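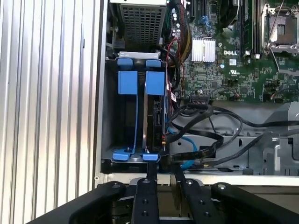 Second life for the office desktop

29/04/2021

Print this article
E-mail this article

The business desktop is built to be opened. Blue plastic on a Dell chassis marks the parts meant to be handled: latches, tabs and drive rails that release by hand. For the refurbishing trade, that convention decides how long a machine spends on the bench.

Hendonard, a refurbisher supplying schools and small offices, took in 300 retired desktops in February. Its procedure begins with the drives. Each one is drawn from its cage, logged against the case number and passed to Iner, a separate firm, for erasure. A drive that fails the erasure check is shredded. The caddy or rail goes back into the case, as replacements are tedious to source.

Memory comes out next and is sorted by type and capacity. The processor is removed last, and here most of the damage is done. On boards where the contacts sit in the socket, the pins are fine, gold-toned and easily bent. A dropped screw is enough. Hendonard now fits a plastic cover as soon as the processor is lifted – the cover costs little, a board rather more. Of 40 boards rejected in the February batch, 9 had bent pins.

Small heatsinks on the board are left in place unless loose. Dust is cleared with low-pressure air, held well away from the socket.

Tools are few. Michailidis, which trains bench staff, teaches the work with one screwdriver, an earthed wrist strap and a shallow tray for screws. Trainees are expected to strip a case in 30 minutes by the end of the course.

Empty cases are the awkward part. Forkell buys the steel by weight, but only with the plastic fittings removed, so the blue latches end up in a bin of their own. Some are kept as spares. The remainder are sold as mixed plastic, at a price that barely covers collection.

Print this article
E-mail this article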